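Gift Vouchers and Group Bookings: Frequently Asked Questions

The answers on this page apply to all indoor and outdoor games run by Sturdale, including The Zovau Inheritance and The Lim Street Cipher. Players who have already booked should also read their confirmation email, which sets out the arrangements for their chosen game.
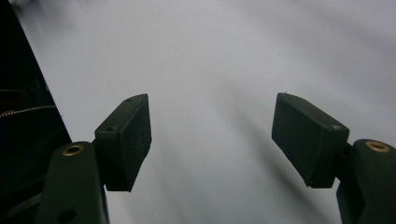

Page last updated: February

Buying a voucher

How do I buy a gift voucher?
Vouchers may be bought through the online shop or at the Sturdale front desk. Online vouchers are sent by email to the purchaser, who may print the voucher or forward it to the recipient.

Can a voucher be used for any game?
Yes. A voucher carries a cash value and may be put towards any game on the current programme. Should the chosen game cost more than the value of the voucher, the difference is payable at the time of booking.

What happens if the voucher is worth more than the booking?
The remaining balance stays on the voucher until its expiry date. Balances cannot be exchanged for cash.

I have lost my voucher. Can it be replaced?
Please write to the bookings office, giving the name and email address used for the purchase. Myung-ja Won and Heather Cairns deal with all voucher enquiries. A replacement code will be issued once the original has been cancelled.

Making a group booking

How many people may play in one team?
Teams for The Zovau Inheritance may have up to 4 players. Larger parties are divided into teams, which set off from the same starting point at short intervals and compete for the best finishing time.

Do you accept bookings from schools and employers?
Yes. Private sessions are arranged by Byung-chul Ham, who will advise on dates, invoicing and catering. Organisers are asked to confirm final numbers three weeks before the session — later additions are accepted only where space allows.
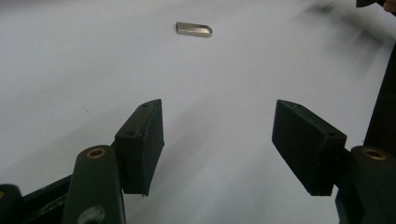 Reading time: 3 minutes

May children take part?
Children are welcome at all daytime sessions when accompanied by an adult. Evening sessions of The Lim Street Cipher are for adults only, owing to the subject matter of the story.

Is the outdoor route step-free?
The standard route includes a flight of steps beside the canal. A step-free version is available on request and contains the same puzzles. Please mention this when booking, so that the correct envelope is prepared for your team.

Changes and cancellations

Can I move my booking to another date?
Bookings may be moved once without charge, provided that three days' notice is given. Any further change is treated as a cancellation.

Will the game go ahead in bad weather?
Outdoor games run in rain. If a session is withdrawn for reasons of safety, team captains will be told by text message and offered a new date or a full refund.

What if our team arrives late?
Late teams may still play, but the finishing time is fixed and cannot be extended.

Whom should I contact with a complaint?
Complaints should be sent in writing to Seon-mi Ban at the bookings office, quoting the booking reference.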